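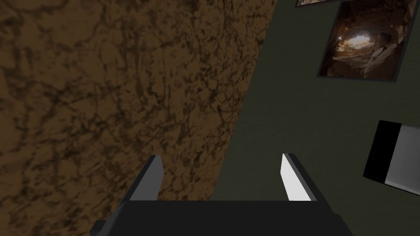 Should the student team trust its success rate in simulation before the spring demo? Only as a way of ranking one version of the controller against another, and I'd want the ranking repeated on a fresh set of seeds before I believed even that.

1 February 2024, Sollbridge robotics club, sim bench

Writing this up the same evening because last term's notes were mostly guesses made two weeks later.

Dariusz had the Trollow branch running when I came in. The claim on the team page is that it does 820 good episodes out of 1701. I asked what "good" meant and got three answers from the people at the bench. Iwona pulled up the checker. It passes an episode if the target joint has moved past a threshold at any point before the timeout. It doesn't ask who moved it. An elbow swinging through and knocking the thing would pass. So would a physics glitch at reset, and we have had those before.

So 820 is the number of episodes in which something moved. I've changed the wording on the page. Dariusz changed it back, then changed it again to something I can live with.

Other things I don't trust, in no order:

The seeds. All of the runs come from the same block, and the gains were tuned on that block too. Iwona held back 300 starts for testing, in a separate folder with a readme, and it looks as if the tuning script globbed the parent directory and swept them in. She is checking the logs. If it did, we have no test set and need to make a new one.

The friction values. They came over from Westerberg, last year's project, which was a tabletop pushing task. Sliding a block across a table and pulling on a panel don't have much in common. I asked whether anyone had changed them and the file date says no.
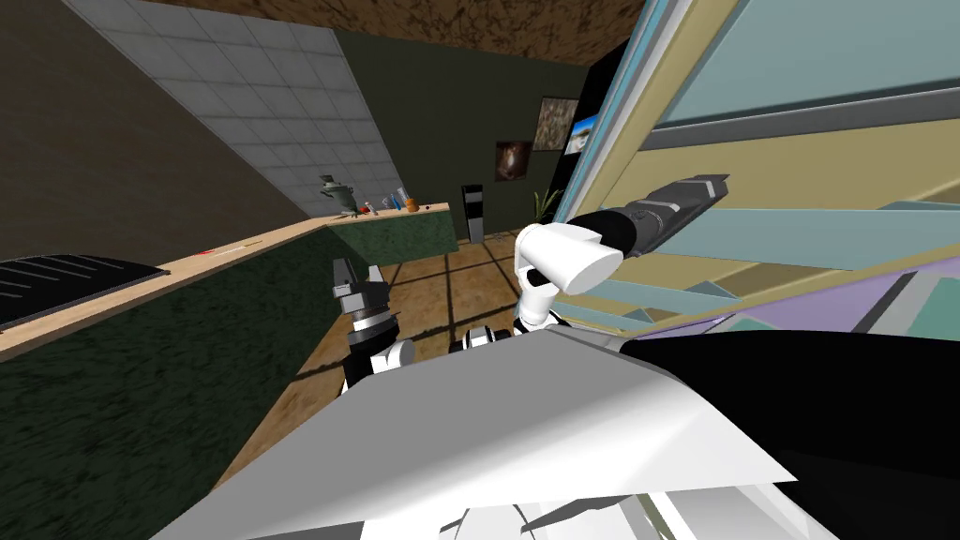
The reward plot. It goes up, fine. It also goes up when I swap in the dumb scripted baseline that Iwona wrote in an afternoon - not as high, but the gap is smaller than the smoothing window. I'd like to see both curves raw on one axis before the next meeting. Dariusz says the smoothing is standard. I don't doubt it.

The two-arm story. The proposal to Sorel (they're giving us the bench time, so they get to read it) says "coordinated two-arm manipulation." I went through the action logs for a batch of episodes and the left arm commands are close to constant after the first second. What we have is one arm working and one arm held up out of the way. That is a perfectly good project for a student team, but it should be described like that. Iwona agrees. Dariusz thinks coordination will "emerge" with more training, and I have asked him what he would accept as evidence that it hadn't. No answer yet.

Ran the replay tool for a while after that. It now steps properly frame by frame, credit to Iwona, and the contact overlay can be turned on per link. Default should be on. At the moment you have to know the flag, and the first-years don't.

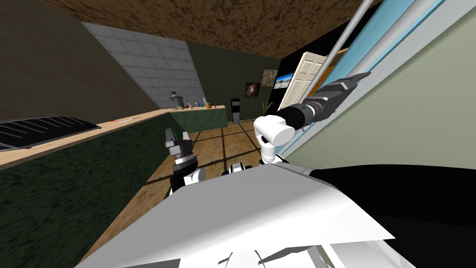

Camera placement is the argument we keep having. Dariusz wants to drop everything except the head view to save on rendering, and his case is that the head view has the whole room in it. It does: back counter, pictures, kettle, the open door, all very nice, and none of it is what the arm is reaching for. Meanwhile the white torso panel and the black part of the body take up the bottom of the view, and the long gray pole crosses the right forearm on its way down toward the gripper. From that angle I couldn't tell you whether the gripper has hold of the pole or is just next to it, and I don't see why the network would do better. I want the wrist views kept until somebody trains without them and shows me the difference on clean seeds.

We settled on a small ablation: head only against head plus wrist, same budget, 2 training runs each. I said two is thin. It's what the machine can do between now and the next booking, so two it is, and we report both and don't average them.

Also talked about the demo in April. Dariusz would like to show a highlight reel. I would like to show ten episodes picked by a random draw in front of the audience, failures included. Left open.

To do:

Iwona - find out whether the held-back starts leaked into tuning. Regenerate if so, and put them outside the project tree this time.

Dariusz - rewrite the checker so it needs gripper contact while the joint is moving. Rerun on the old logs and send me the new count, whatever it is.

Me - look up sensible friction ranges, fix the Sorel paragraph, make the overlay default.

Bench machine was still running the old driver when I left. Did not touch it.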